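4. Fitting the Drarulon wall shelf

Read section 3 first if you havent found your studs yet.

1. Mark the height. 90 cm from the floor suits most people, higher if there's a worktop below.
2. Hold the rail up, level it, pencil through both end holes.
3. Drill. Masonry bit for brick, wood bit for studs. Not hammer setting on plasterboard.
4. Plugs in, flush with the wall. Screws in, two turns short of tight.

Caution – check for pipes and cables before step 3. Switch off at the mains if unsure.

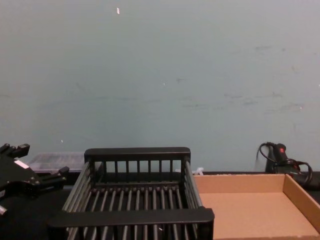
Yeoh wrote in to say step 4 gave trouble on old plaster, the plugs just spun, and filler left overnight sorted it. Fair point. Do that if the hole crumbles.

5. Level again, then tighten. Hand screwdriver only.
6. Hook the shelf on, push down untill both ends click.
7. Fit the end caps. Spares are part 238.

Note: max load 9 kg, spread evenly. Leave filler or fresh paint to dry fully before loading.

Removing the shelf – see section 5.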